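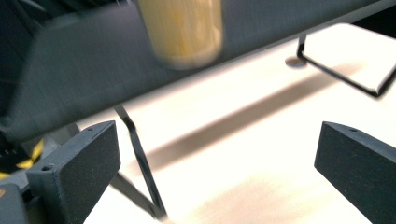
Dry goods settle. A canister of rolled oats filled to the brim at the packing line will show a gap by the time it reaches a kitchen, and the gap says nothing about the weight inside. The container matters more than most buyers expect. A pale yellow cylinder with a rounded bottom, set against a dark grey surface, looks a simple enough shape, but a rounded base changes how powder packs in the last few centimetres and how much stays behind when it is tipped out. Flat bases hold a ring of fine material in the corner. Curved ones shed most of it.

Gistton, a small mill outside Gillcombe, spent last winter measuring this. Its staff filled 600 canisters with flour, milled rice and skim milk powder, tapped each one on a bench and recorded the drop in level. Flour fell furthest. Rice barely moved after the first 20 taps. Milk powder was the awkward one -- it settled, then caked, and the reading depended on the humidity in the shed that morning.

The results changed how the mill labels its product. Volume has gone from the front of the pack, and the net weight is now printed in larger type. The fill line on the 2 kg canister was also moved down by 6 mm to leave headspace for a scoop.

Pouring is a separate problem. Powders bridge: particles lock together across a narrow opening and form an arch that holds up everything above it. A steeper wall helps, as does a wider outlet, though a wide outlet is harder to stop. The Stusta lid, which the mill trialled in August, uses a slide gate and copes well with rice. Flour still bridges in it unless the canister is knocked on the side.
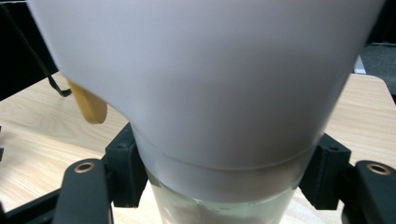 A flared form in white plastic, narrowing to a straighter band below the seam.

For home storage the advice is plain. Fill in stages, tapping between each. Keep milk powder away from the kettle. Judge what is left by weight, using a kitchen scale and the empty weight of the canister, which Shi and a few other makers now mould into the base.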